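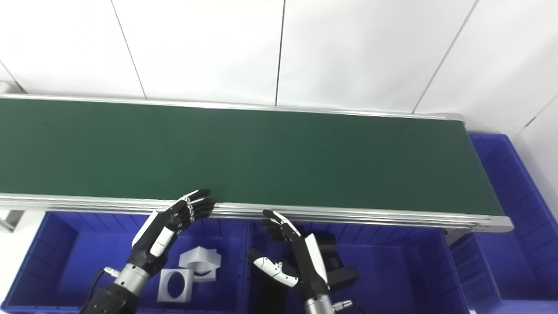 Sorting cell 2, Morport site. Both hands at the near rail, belt clear, three bins below.

Cell inspection checklist - Clovo two-handed sorting cell
Date: Dec 14, 2025
Interval: every 500 running hours. Items marked (L) every 1000 hours.

Conveyor

1. Belt surface free of cuts, grit and oil. OK. Wiped down after the check.
2. Belt tracking, both directions. OK. No rub on either side rail.
3. Side rail grooves clear, no loose fixings. One T-nut slack on the near rail, tightened.
4. End cap secure. OK.
5. Support legs level, feet locked. OK.
6. (L) Drive bearing noise. Slight hum at low speed, same as in November. Monitor.

Hands and forearms

7. Finger travel, open to closed, each finger in turn. Left: OK. Right: thumb slow to return. Recalibrated, passed on second run.
8. Wrist clamps, check against witness marks. OK both sides.
9. Forearm cable on left arm: chafing, tight bends, strain relief. Light polish on the sheath, no break. Do not add cable ties near the wrist - they pull at full reach.
10. Wrist connector on right arm fully seated. OK.
11. Clearance to near rail at ready position, 30 mm minimum. OK.

Bins

12. Bins in taught position, rims undamaged. Left bin had crept forward, reset. Floor marks need repainting.
13. Remove parts left over from the last run before homing. White test blocks to go back to the Gouveia cabinet.

Stops and guarding

14. Emergency stop, pendant and panel. Both tested, both OK.
15. Restart needs manual reset. OK.

Open actions

Item 6: recheck at next interval.
Item 9: order spare cable from Flonumwood, fit if wear reaches the inner jacket.
Item 12: repaint marks before next shift pattern change.

Result: cell released for use with open actions.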